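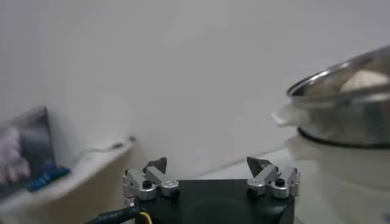
I moved my mother's phone number to a new carrier in October. It took three weeks. Writing down how it went in case you have to do the same for a parent.

She has had the same number since before I left for college. Her pharmacy, her bank and her church all use it. Losing it was the one thing she was worried about.

Her old plan was with Madside. It cost $28 a month when she signed up and had crept up to nearly double. She makes calls, texts my aunt and looks at the weather. She does not need unlimited anything.

First thing to know: do not cancel the old plan before the transfer goes through. If the line is closed, the number can go back in the pool. The new carrier closes the old account for you when the number moves.

Second: you need the account number and a transfer PIN. The account number is not the phone number. Hers was on page three of the paper bill. The PIN you have to ask for.

Madside would only give the PIN to the account holder. That turned out to be my late father. Nobody had changed the name on the account in six years.

To change it they wanted a death certificate, her ID and a form. The form is not on the website. You get it at a store or they mail it.

We went to the store. The clerk, Chia-jung, had done these before and scanned everything while we stood there. If you have a choice between the store and the phone line, go to the store.

The name change took eight days. Then I called for the PIN and got it in one call. It was good for four days, so don't ask for it until you are ready to switch.

The transfer itself went through before lunch. Calls worked right away. Texts from some people didn't show up until the next morning.

Her bank sends login codes by text, so she was locked out that evening. Do your banking before you start.

She's with Cita now. Voicemail did not come over. There were old messages on there she wanted to keep, and I had recorded those onto my laptop the night before. Please do this if there is anyone's voice on that phone you care about.

Last bill from Madside had a full month on it. I called and they took it off.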